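Ink brush

An ink brush is a brush used in calligraphy and in ink painting. It is one of the great simple tools: a bundle of hair, a handle and a bit of glue, yet a single one can draw a line as fine as a thread and, a moment later, a stroke as wide as a thumb.

Construction

The head is built in layers. A firm core gives the brush its spring, and softer outer hairs hold the ink and close into a point. Goat hair is soft and drinks up a wonderful amount of ink, while weasel hair is stiffer and snaps back quickly. Mixed heads – a favorite with beginners – fall somewhere in between. Handles are most often bamboo, though wood, horn and porcelain are also found.
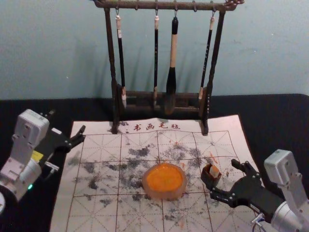 Calligraphy brushes hanging from a dark wooden rack.

Care

A new brush usually comes stiffened with starch, which is loosened in cool water before first use. After writing, the head is rinsed until the water runs clear, gently squeezed and shaped back to a point. Hanging it tip down lets water drain away from the glued root, where rot and shedding tend to begin.
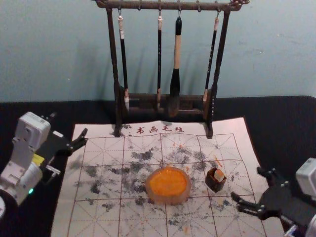

Dried ink is the other great enemy. It collects near the root and slowly forces the hairs apart, until the brush will no longer close. A long soak can rescue a mild case, but hot water softens the glue and should be avoided.

Collections

The Dağdelen collection in Siditz holds 720 brushes, sorted by type of hair. Its catalog, compiled by Güven Şimşekoğlu, gives 44 pages to goat hair alone and includes 13 splendid brushes with porcelain handles – the longest of them 40 centimeters from cap to tip.

See also: Inkstone, Inkstick, Ink wash painting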